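Cord on crochet pacifier clip stretches after washing, how to fix?

Asked by Hefin Bevan, December 19, 2018
Category: Baby and Toddler > Feeding and Soothing

Hello to all. I have bought for my daughter a teething ring with a crocheted cover, from a small shop with the name Moschos. The cover is cotton and inside is a ring of beech. She is 5 months old and she chews it the whole day, so I must wash it very often.

My problem is that the cover becomes loose. When it was new, it sat tight on the ring. Now I can push a finger between the cotton and the wood, and I am afraid she can pull a loop with her gums. I washed it in the machine at low spin, inside a small net bag.

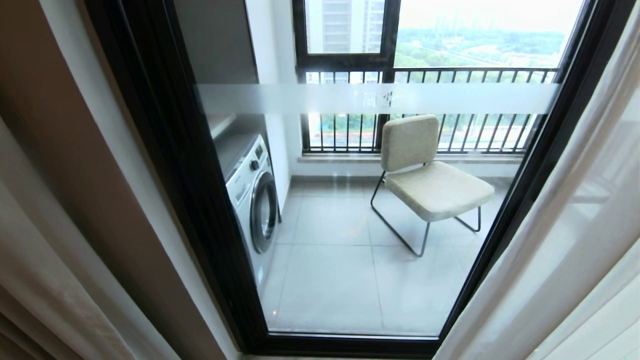
What I have tried until now

I washed by hand two times with Drelier baby soap, and I dried it flat on a towel. It became a little tighter but the next day it was loose again. I did not try hot water because I do not know what it does to the wood. Can the cover be made tight again, or should I throw the ring away? Thank you for your patience with my English.

3 answers

Emrys Parri
Please take the ring away from her until it is repaired. A loop which can be pulled can also go around a small finger.

Cotton yarn gets longer when it is wet and heavy, and the machine pulls it also. If the cover has a seam on the inner side, you can open it, take off the cover and wash only this part in warm water. Press it in a towel, form it with your hands and let it dry completely. Then sew it back with cotton thread, small stitches, and hide the ends well inside. The wood should only be wiped with a damp cloth. Mine was in water overnight one time and it got a crack – I had to throw it out.

If it is still loose after this, I would not use it more.

mama_gretum
we had same one, went loose in June after a few weeks. bought silicone and never looked back

Dukomia77
Did you write to the shop? I asked for a new cover for a rattle and they sent me one, I paid only the postage. Send them a photo of the loose place.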